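Drahomíra Koubek on Playing the Long Program

The pianist talks about learning new scores, small halls and her February concerts with the Dultach series.
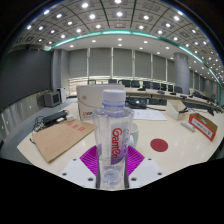 Starting with the left hand

Drahomíra Koubek learns new music from the bottom up. When the score of "Kirnotgate" reached her, a 12-movement suite for solo piano by Tomás Ní Chonaill, she spent the first month on the left hand alone.

"The tune will take care of itself," she said. "If I don't know where the bass is going, I rush. I've always rushed."

The suite runs to 112 pages in the composer's handwriting. Koubek asked for a typeset copy and then went back to the manuscript. She found the spacing on the page told her more about the timing than the markings did.

Ní Chonaill came to two of her rehearsals and changed the ending of the ninth movement after the second. "She played it slower than I wrote it, and I liked it better," he said. "So I crossed out my number and wrote in hers."

Choosing the rooms

Koubek will play the suite in 4 towns, starting at 7:30 p.m. in the old chapel at Dukgate. The piano there is a small grand with a light action — "a bit too light for me," she said — and she plans to arrive a day early to get used to it.

She has played larger places. One hall on her last tour had 1316 seats, and she remembers it mainly for the long walk from the wings to the bench.

"In a small room I can hear people turn a page of the program," she said. "I play softer there. I have to."

Teaching and what comes next

Between concerts she teaches nine students, most of them adults. She asks each one to learn a piece by a living composer every year, and several have picked short works by Ní Chonaill.

He is writing a trio now, with a part for her. She has seen the first six pages and has already asked him about the pedaling.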